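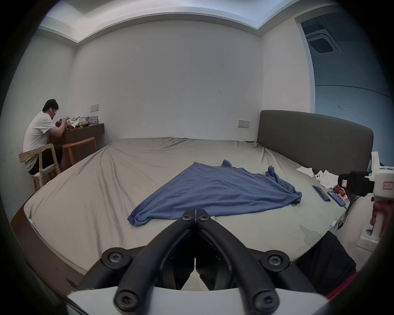
Desk by the left wall, second chair pushed in.

Oct 20, 2020

Hide glue and casein tests, second round. Carrying on from the May notes. The question is still which glue to use for regluing the loose joints on the Erden chairs, and whether the casein is worth the trouble of mixing.

Stock on hand: one bag of pearl hide glue from Pintér, opened in May and kept in a jar with the lid on. Smells normal. One tub of casein powder from Flikon, new. The old tub had gone lumpy and I threw it out. Beech offcuts from the Skurisholm order, all from the same board as far as I can tell from the end grain.

Hide glue. Soaked overnight in cold water, just enough to cover. By morning the pearls had swelled and there was a little free water on top, which I poured off. Heated in the small pot inside the big pot. Kept the thermometer in the whole time and did not let it get over 60 C. It ran off the brush in a steady string, then broke into drops near the end. I think it was slightly thick. Added a spoon of warm water and it was better.

Warmed the beech with the heat gun before brushing. Last time I skipped this on the first pair and the glue gelled before I had the clamp on. That pair came apart in my hands in May, so there was never any point in testing it. Should have thrown it out of the results and I did not - the May average for hide glue is lower than it should be. Corrected in the table on the inside cover.

Casein. The Flikon tub says to mix by weight, the leaflet inside says by volume, and the two do not agree. Went by weight. Stirred until it was stiff, left it alone, stirred again. It loosens on the second stir without any more water. Do not add water at the stiff stage. I did that in May and ended up with something like thin paint.

Glued 9 lap joints with each. Same overlap, same clamps, same spot on the shelf. Left them overnight, then another full day before pulling.

Pull test. Used the lever rig with the bucket. The spring scale is reading high again at the low end, so I zeroed it between pulls and wrote down the zero each time. Highest hide glue joint let go at 3,000 newtons and took wood with it on both faces. The casein joints were closer together as a group but none got that high. Of the hide glue joints, 2 failed along the glue line with almost no wood torn. Both had a shiny patch in the middle, so I take it the glue had started to gel there before the faces met. That is my clamping speed and not the glue.

The casein squeeze-out left a brown stain on the beech, darker along the edge of the clamp pad. Sanding took most of it off but it is still there in the pores. On the Erden chairs the joints are in plain sight and the finish is pale, so that matters more to me than the last bit of strength. Hide glue squeeze-out wiped off with a warm damp rag and left nothing I could see after drying.

Also tried taking a joint apart, which I had meant to do in May. Spare hide glue joint, warm water from a syringe along the edge, thin knife. Opened with a bit of patience and both faces were clean enough to glue again. Same thing on a spare casein joint: water did very little. Tried vinegar on it, and by the end of the afternoon it had softened at one corner only. Gave up and split it with a chisel.

Decision for the chairs: hide glue, warmed parts, one joint at a time. No more than one joint open at once even if it takes all day. Casein can go on the workbench drawer, where the stain does not show and the room gets damp.

Still open:

Whether a pinch of urea would give enough extra time to do a full stretcher and both legs together. The bottle is behind the shellac flakes. Start very small and write the amount down this time.

How the hide glue holds after a month in the cold shed. Joints are tied with string and hanging on the nail by the door, labeled in pencil. Please leave them there.

Old glue in the Erden mortises. The dark crust came off with a warm rag on one chair and would not move on the other. May be two different repairs. Scrape and look at it under the lens before wetting any more of it.

Order more brushes. The cheap ones shed in the hot glue and I picked bristles out of two joints.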